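Two squads is one too many for a county under-17 side

Gredwood & District Cricket League put out its winter notice in December, and most of the attention has gone to the names. I want to talk about the format instead. For the second season running there will be 2 under-17 squads, one for the longer game and one for the short one, with a handful of players in both. I think this is a mistake, and I thought so last year as well.

The case for it is easy to make. The short game rewards different things. A boy who can hit over the infield from his first ball may not be the boy you want blocking out the last hour with three wickets left. If you pick one group of players and ask them to do both jobs, you will leave somebody out who is good at one of them. Two squads means more places, more caps handed out and fewer unhappy parents in the car park.

All of that is true, and it still leaves us sorting sixteen-year-olds into types before they have finished growing.
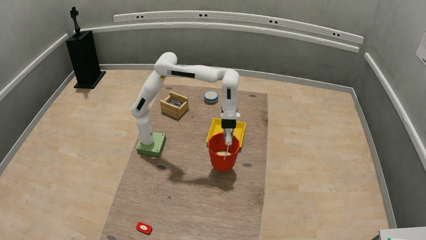

The arm on its green base, reaching out over the red bucket.

I watched a fair amount of the under-17 cricket last summer, mostly at the Omero Road ground and twice away at Larine. The short-format side looked like a short-format side. They ran hard, they threw well and they batted as if every over was the last. In the longer matches the other squad looked solid and a bit slow in the field. The boys who played in both were the best cricketers in either team, and I don't believe that is only because they were better to begin with. They had simply played more, and in more kinds of match.

Look at what happened to the spinners. In the short squad they were told to bowl flat and quick at the stumps, and they did it well. By August one of them could no longer get the ball above the batsman's eyeline when his club asked him to. He will probably get it back. But at his age he should be spending the summer finding out how many different balls he can bowl, and he spent it bowling one.

There is a cost in money and time too. The junior programme spent £1157 on travel last season, against £1028 the year before, when there was a single squad. I accept that £129 will not sink anybody. It would have paid for a good few evenings of indoor nets, though, and nets are what the boys say they are short of. Both squads need a coach, a scorer and someone to drive the minibus, and there were matches last summer when the same man did two of those three jobs.

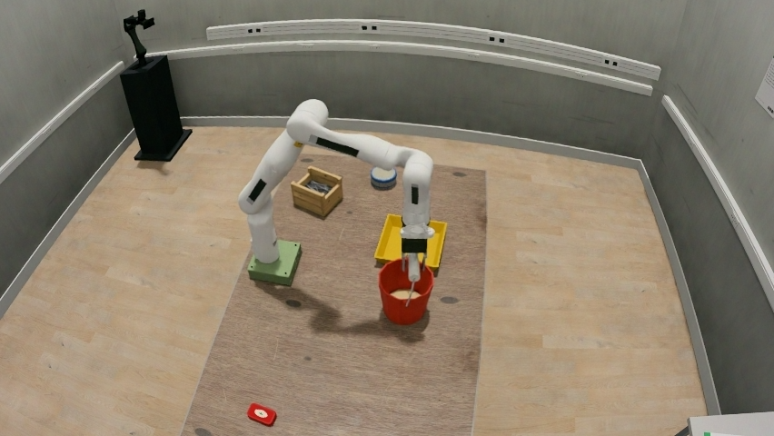

The red bucket again, with the gripper pointing downward.

Then there is the matter of who gets seen. The league says that two squads open the door to more players, and on paper they do. Last year 25 boys were picked across both. In practice the selectors cannot be in two places, and when fixtures clashed it was the short game that drew them, since the evenings were dry and it was all over by half past eight. If you were a patient opening bat in the long squad you could make runs for a month without anyone from the county watching you do it.

I would go back to one squad of sixteen, and play the same number of matches in each format. Let the side change a little from game to game, as any side does. If the opening bowler is expensive in the short games, leave him in and let him learn how to bowl a yorker. If the big hitter has never left a ball outside off stump, send him in first on a damp morning at Alexiou Park and see how he gets on. He may be out for nought. That is allowed at under-17 level, or ought to be.

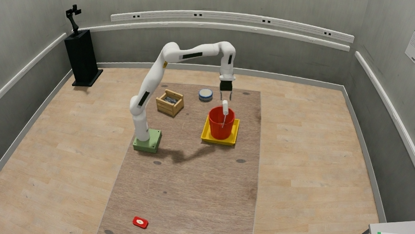 The usual answer is that the counties above us have split their squads, so we have to do the same or our boys will be behind when they get there. I don't find this very strong. The counties are picking from a far bigger pool, and they have paid staff to look after both groups. We have one good square, a second one that floods, and a set of covers that takes six people to move. We should be doing what suits a league of our size.

I will admit to one doubt. A smaller squad means some boys who had a cap last year will not get one this year, and a few of those may drift off to football. That worries me. My own preference would be a proper development side playing friendlies against the club second elevens -- real matches, with a proper tea and an umpire who isn't somebody's uncle. The clubs would have to be asked, and most of them would say yes if they were asked before the fixture cards went to the printer.

The league meets again before the season starts and the format can still be changed. The squads have been named, but no matches have been arranged for either of them yet. I hope the clubs will raise it.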